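Winter woollies out, spring bedding in

I've been helping Treasa Mulligan get ready for the Plandach knitwear swap in April, and I'm already tempted to keep half of it! We sort everything on a bed, and the checked one is my favourite so far.

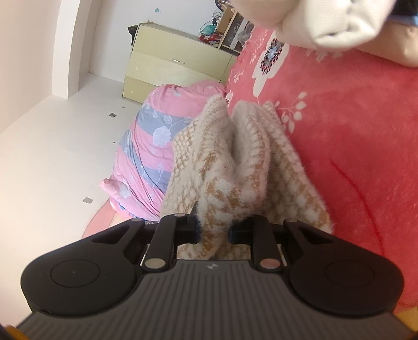
Cream, tan and light brown, and ever so fuzzy

Chunky knits are coming in too (the beige ones go fast, so be early).
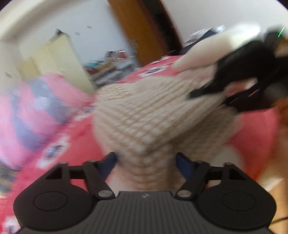

Brendan Cronin says 70 pieces are promised, and he'd love 12 more. Bedding is welcome as well, washed please.
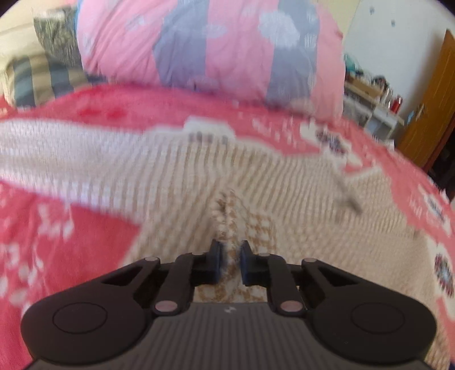 Coral-pink and cream, with a striped comforter folded behind

Drop things off at Ankrah before 5.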